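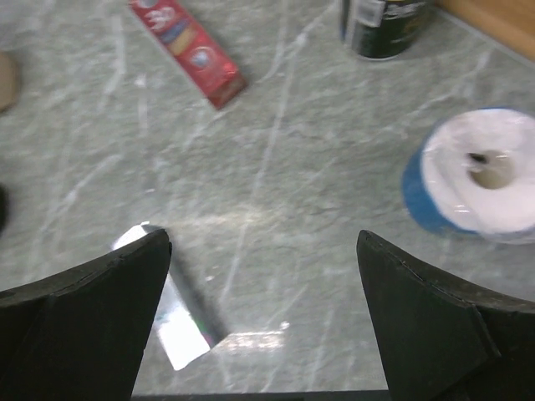 1. Background

July 9, 2019
By a second-year student, Work and Technology course

For my spring project I spent 18 shifts at Memon, a packing firm that fills mail orders of household goods. In April it put a robot arm on one of its picking tables. Before that, two people picked at each table by hand. I wanted to know what changed for them.

2. What the arm does

The arm picks single items and passes them on. Boxes are the easy part. Paper wrapping creases when the fingers close on it, so the force had to be set low.
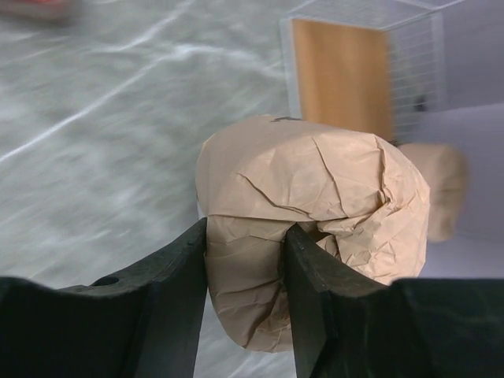 The packers knew this from their own hands. Several told me they were asked for advice during setup and liked that part of the job.

3. What changed

Of the 29 packers, none lost a job. One person per shift now watches the arm and clears missed picks. Sore wrists came up less in my interviews. Boredom came up more, and so did the noise.
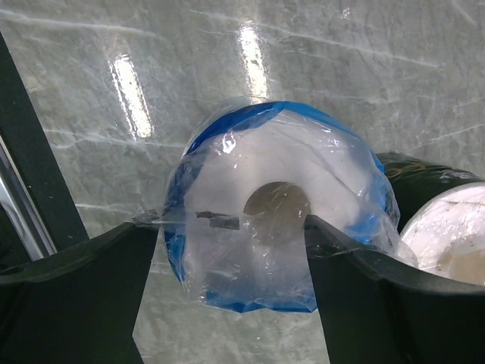

Fig. 3. Tape roll in loose plastic film, held between the fingers.

Loose film was the packers' main complaint. They wanted a say in which goods go to the arm, and for now the shift lead decides.
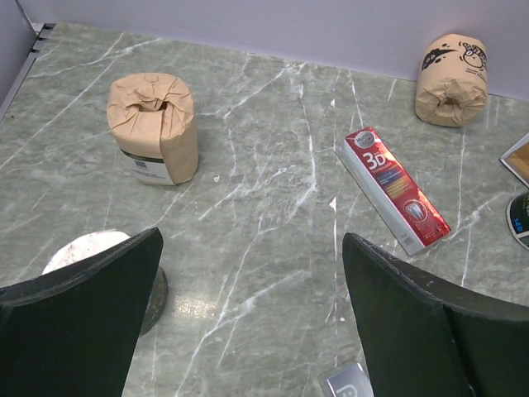 Pay is the other open question. Watching the arm is paid at the packing rate, although it takes two days of training.

Filed under: Student Work, Automation

Comments (2)

waltach_fan: Did they rotate the watching job? We do one hour each at our place.

packer300: Agree about the boredom. I'd take it over the wrist pain.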